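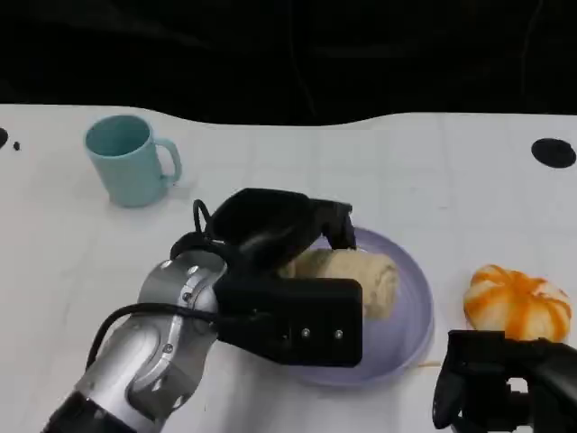

A side plate is a small, shallow plate used for bread, rolls, cake and other light food. It usually has a slightly raised rim, which keeps crumbs off the table. In Britain it is set to the left of the dinner plate at formal meals. At breakfast or tea it is often the only plate, and is laid with a mug or a cup.

Rolls and pastries

A bread roll is a single portion of bread, baked whole and eaten by hand. Rolled pastries and rolled cakes are made from a flat sheet that is turned over on itself to form a cylinder. Small ones are served whole, while larger ones are cut into slices. Plain rolls go stale quickly and are best eaten on the day of baking.

Colours

White remains the most common colour for side plates. Pastel shades such as lilac are also sold, either in matching sets or as single pieces to be mixed with mugs of another colour.

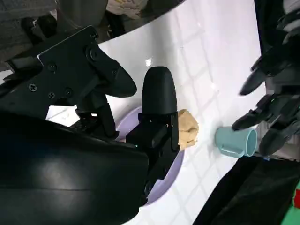
See also

Tea plate
Butter dish
Place setting
Crockery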